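My stockroom and shop floor walk-round before the January count (with comments) 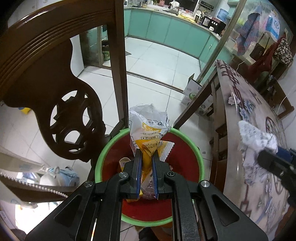

Reynaldo Lumanlan wrote in after the last version to ask why I had the back door down as a stock item when it's plainly a safety one. Fair point, Reynaldo, and I've moved it. He also wanted to know whether anyone really does the whole list in one go. I do, but I start before we open and I bring a flask.

So this is the list as it stands on January 13, 2019, for the Pedville shop. We sell kitchen and homeware over two floors, we carry 3,279 lines, and 1,065 of those are also sold through the website and picked from our own shelves. That second number is the one that makes the walk-round fiddly, as a blocked aisle upstairs now means a late parcel as well as a grumpy customer. Marks are OK, FIX or ASK. My comments are underneath each one, and feel free to pinch the lot.

FRONT OF SHOP

1. Entrance mat flat, no curled corners – OK
New mat since the autumn and it's lovely and heavy. The old one used to creep towards the tills all day.

2. Automatic door opens fully and stops when something's in the way – OK
I test it with a cardboard tube. Please don't test it with your foot, I've done that and it smarts.

3. Window display fixed at top and bottom – FIX
Left-hand panel is only clipped at the top. It's been fine so far, but the sale posters go on it next week and they're heavier. I've put two clips by the till.

4. Aisles wide enough for a pushchair, all the way round – FIX
Dump bin of tea towels by the stairs again! I know it sells. It sells just as well a metre to the left, because I moved it there in the summer and looked at the figures afterwards.

5. Shelf edges, no broken ticket strip – OK
One cracked strip in bakeware, swapped while I was there.

6. Glassware no higher than shoulder height – ASK
The Ristić planogram puts the tall vases on the top shelf. I've followed it for now, with the lipped shelf, but I'd like somebody at head office to tell me in writing that they meant it. It looks very smart on the drawing. The drawing doesn't have a toddler in it.

TILLS AND COLLECTION POINT

7. Cables tied up and off the floor – FIX
Till one is tidy. Till two has a loop hanging down where the new card reader went in. Cable ties are in the drawer with the spare till rolls.

8. Panic button tested – OK
Rang through in the office as it should. Warn people first. I forgot once and had the whole of upstairs down in the porch.

9. Collection shelves labelled and nothing over the weight sticker – OK
The sticker says 50 kg a shelf. Cast iron goes at the bottom regardless, even when the order came in last and you're in a hurry.

10. Collection orders older than the cut-off cleared – FIX
More of a stock one, but they pile up in the walkway, so it lives in this section. Vekamon (our order system, for anyone reading from elsewhere) still shows several as "awaiting customer" that have been refunded. Until the refund and the shelf talk to each other, somebody has to check by hand, and for January that somebody is me.

STOCKROOM

11. Back door opens from inside without a key – OK
Moved up here for Reynaldo. It sticks a bit in cold weather, so give it a proper shove and write down if it needs two.

12. Nothing in front of the fire exit, even "just for a minute" – FIX
A roll cage. I moved it, went to do number 13, came back and there was another roll cage. We had words, nice ones.

13. Racking: no bent uprights, locking pins in – ASK
There's a dent low down on the third bay. I think it's old, and there's a mark on last year's sheet that might be the same one, but my handwriting is dreadful. Iltmont are due to inspect the racking anyway, so I've unloaded that bay and taped it off until they've been.

14. Step stools, all feet on, no wobble – OK
The tall one has gone upstairs and needs to come back down.

15. Handheld scanners charged, wrist straps on – FIX
One strap missing. A dropped scanner means a wrong count, and a wrong count means we sell a casserole dish online that isn't there. I would much rather buy a strap.

16. Packing bench: knives closed and in the holder – OK
All in. I was so pleased I told everyone.

17. Lights working over every bay – FIX
The tube over bay five is flickering. You can read a barcode under it but not a size, and that's how we ended up with 24 cm lids in the 28 cm box.

STAFF AREA

18. Kettle and microwave leads sound, labels in date – OK

19. First aid box full – FIX
Out of the small blue plasters. We're always out of the small blue plasters.

20. Accident book on its hook, with a pen – OK
Pen tied on with string. It's lasted about a month, which is a record for us.

Anything marked FIX I'd like done before the count starts, and if you've done one, put your initials next to it on the paper copy by the rota. The ASK ones are mine to chase. If your shop has something on its list that I've missed, leave me a comment, particularly if you pick web orders from the shop floor like we do.

Filed under: Store Operations, Stock & Inventory, Health and Safety

We use cookies to remember your settings and see which pages get read. By carrying on you're agreeing to this. Accept | Manage cookies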